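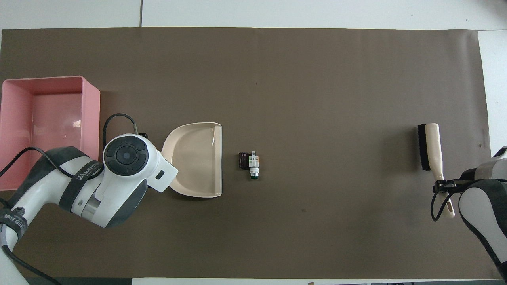 # How Two Robot Arms Share One Job

Notes for visitors to the robot open day, Varnwood Technical Hall, Bistdale

These notes are for readers aged eight to twelve. They explain the sweeping table, station four on the map. Words in **bold** are listed again at the end with their meanings.

## The job

The job at station four is called sweep and drop. A small part lies on a sheet of brown paper. One arm holds a dustpan. The other arm holds a brush. The part has to go into the dustpan, and then from the dustpan into the pink bin on the left.

A person can do this in a few seconds. Most people do it without looking very hard. For a pair of robot arms the same job has to be cut into steps, and each step has to be worked out in numbers.

The steps are:

1. Find the part.
2. Place the dustpan flat, with its open side facing the part.
3. Move the brush to the far side of the part.
4. Lower the brush until the bristles touch the paper.
5. Push the part toward the dustpan.
6. Lift the dustpan and keep it level.
7. Move it over the bin and tip it.

In the picture at the top of these notes, the dustpan is flat on the paper and facing the part. The brush is still a long way to the right. The part is much nearer to the dustpan than to the brush, so the brush has most of the traveling to do.

## Joints

Hold your arm out straight. Bend your elbow. Now turn your wrist. Each place where your arm can bend or turn is a **joint**.

A robot arm is a chain of stiff pieces with joints between them. Inside each joint is a motor, and beside the motor is a **sensor** that measures how far the joint has turned. The computer reads that sensor many times a second. It compares the angle it wanted with the angle it got, and then it corrects the motor. This is called **feedback**.

You use feedback too. Close your eyes and touch your nose. You can do it because your muscles and joints send signals to your brain saying where your arm is. A robot joint without a sensor would be like an arm that had gone numb.

## Grippers

The tool at the end of a robot arm is called a **gripper** when its work is to hold things. Your hand has five fingers and can hold a pencil, a plate or a cat. A gripper is simpler. It closes on an object from the sides and squeezes.

Squeezing has to be set with care. If the squeeze is too weak, the brush handle will turn when the bristles press on the table. If it is too strong, a thin wooden handle may bend or crack. The team at Varnwood tested different settings in September and wrote each one down – the notebook is on the side table and visitors may read it.

The dustpan and the brush are ordinary shapes, the same sort of thing you might have under the sink at home. The robots were not given special tools. One aim of the project is to find out how well arms can work with things made for human hands.

## Seeing the part

A camera sends pictures to the computer. A picture, to a computer, is a grid of numbers. Each number says how bright or what color one tiny square is. The tiny squares are called **pixels**.

The computer looks for groups of pixels that belong together. Plain brown paper helps. The surface of the paper is dull, so it does not throw back bright spots of light the way a shiny table can. Something black and white lying on it stands out well.

The part in the picture is a small electrical component. It has a black block on one side and a white body on the other, with a bit of green. Because it has two very different halves, a computer could make the mistake of thinking it is two separate objects. The program has to learn that the black piece and the white piece move together.

Shadows are another problem. The part has a small dark shadow next to it. The bin makes a faint one on the paper as well. A shadow is a patch of darker pixels, but it has no weight and cannot be swept up. The same goes for creases, scuffs and small marks on the paper. If the program treats a mark as an object, the brush will go back and forth over it and the mark will stay where it is.

## Two arms, one plan

Each arm could do its own moves without knowing about the other. This would work until both wanted the same bit of space.

So the two arms at station four share one **plan**. The plan is a list of positions with times next to them. At each time, the computer checks where both arms will be and how far apart they are. If the distance gets too small, one arm waits. The arm with the dustpan has the right of way when it is carrying something.

The arms also have to agree about where things are. Imagine that you and a friend are giving directions, and you both say "left." If you are facing each other, your left is your friend's right. The two robot arms face each other across the table, so they would have exactly this trouble. The fix is to pick one corner of the table and measure everything from there. Both arms use the same corner. This is called a shared **frame of reference**.

## Why sweeping is hard

Picking up a block is a simpler job than sweeping. Once a gripper has closed on a block, the block goes where the gripper goes. A brush does not hold what it pushes. Bristles bend. A part can roll, spin, or slip under the bristles and come out on the other side. The round end on a part may make it turn as it slides.

The front lip of the dustpan matters as well. It has to lie flat on the paper. If it is raised even slightly, a thin part can slide beneath it. If it is pressed down too hard, the paper may wrinkle and make a small hill in front of the lip.

Abrehet Gebretsadik wrote the sweeping program. She explains it to school groups this way: "The arm can repeat a motion almost perfectly. The part on the table does not repeat anything. Most of my work is about the second sentence."

## How the arms learn

The program at station four is called Dinsa. It was not written as one long list of commands. It was given examples to copy.

To make an example, a person guides the arms through the whole job while the computer records every joint angle and every camera picture. One full recording is called a **demonstration**. For the sweep and drop job, the team recorded 207 demonstrations. In each one the part was put down in a different spot, or turned a different way.

Dinsa then looks for patterns. When the part is near the top of the paper, what did the person do with the dustpan? When it was close to the edge, where did the brush start? After enough practice, the program can make a fair guess about a spot it has not met before.

It can still guess wrong. Charoen Boonchu keeps the record of tries and misses. A miss is marked with a code: S for slipped under the brush, L for stuck at the lip, D for dropped on the way to the bin. Of the three, L is the most common.

## Try it at home or in class

You need a dustpan, a brush, a bottle cap and two people.

- Person A holds the dustpan with one hand. Person B sits opposite and holds the brush with one hand.
- Both people close their eyes.
- A third person, if you have one, puts the cap on the table and gives directions. Only these words are allowed: left, right, forward, back, up, down, stop.
- Agree before you start whose left is "left."
- Set a timer for two minutes.

Then do it again with eyes open and no talking. Write down which way was faster and what went wrong each time. Use the codes S, L and D if they fit.

## Rules at the table

The floor in front of station four has a yellow line. Stay behind it while the arms are switched on, including when they are still. An arm that is still may be waiting for its next step.

Each demonstration lasts up to 17 minutes with time for questions. Groups can be no larger than 29. Please leave bags on the rack by the door and do not put anything on the table. The program would try to find it in the pictures, and the run would have to be stopped.

The next station, run by the Unov group, deals with wheels and has its own sheet.

## Word list

**Demonstration** – one full recording of a job, made by a person for the robot to copy.

**Feedback** – checking the result of a move and using it to correct the next one.

**Frame of reference** – the agreed point and directions that everything is measured from.

**Gripper** – a tool at the end of a robot arm, used for holding.

**Joint** – a place where an arm bends or turns.

**Pixel** – one tiny square in a digital picture.

**Plan** – a list of positions and the times to reach them.

**Sensor** – a device that measures something, such as an angle, and reports it as a number.

Sheet 4, revised 10/26/22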